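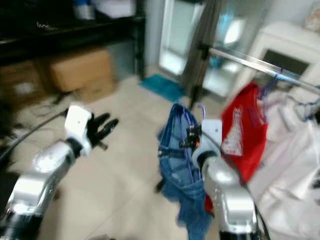 The clothes rack, or clothes horse where it folds, is a freestanding frame for drying or hanging garments indoors. The simplest sort is a metal rail on upright poles, loaded with hangers whose colours rarely match. Shirts suit it well. Denim jeans, slung over a hanger in a bundle, are heavy, slow and inclined to slide off. The homewares maker Prurkov sold 3,000 racks in its first year; designer Reda Salem later conceded that many had retired to spare rooms, where they held dressing gowns.

See also: Airer, Coat hanger, Laundry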